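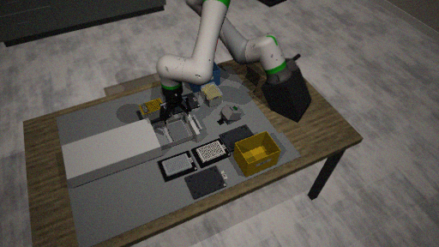
A two-armed robot over a table with a grey mat. Computer rendering.

Open day at the Masilela School of Journalism, Giselville

On a Saturday in March I went to the open day of the Masilela School of Journalism. I write for a small local paper in Amau, and the train to Giselville takes a good part of the morning, so I missed the welcome speech of the director. A student at the door gave me the programme and told me that the speech had been short.

The school is in an old building behind the courthouse. It has 318 students this year, and most of them study in the evening and work in the daytime. The visit started in the library, where the school keeps the student newspaper from its first number until today. The collection has 2,169 issues. They are bound in brown covers and one may take them from the shelf without asking, which surprised me very much. I read one where the whole front page was about the price of bread in the canteen. It was well written, with the name of each supplier and what each one was paid.

After this we were divided into groups. Mine had 7 visitors, mostly parents with a son or daughter finishing secondary school. We sat at the back of a lesson on court reporting. The students had spent the week before in the courthouse and now they read their reports aloud. The teacher stopped one of them at the word "guilty" and asked who had said it, and on which day. The discussion of this one word took twenty minutes. Some of the parents looked at their watches, but for me it was the best part of the day, and I have made the same mistake in print.

The radio studio was less interesting. There are two studios, but one was closed for repairs, and in the other we could only look through the glass while a news bulletin was being read.

Lunch was soup and bread in the canteen. In the afternoon there was a talk by the Anness Press Club, which pays for two places at the school every year for reporters from country papers. The form is four pages long and must be sent with three published articles. I asked if articles in a local language are accepted. They are, with a summary in English.

I would have liked to hear more about what the students do after they leave. The brochure speaks only of those who went to the big newspapers in the capital. The evening course is open to working journalists without an entrance test, and the forms can be collected from the office on the ground floor until the end of the month. I took one for myself and one for a colleague.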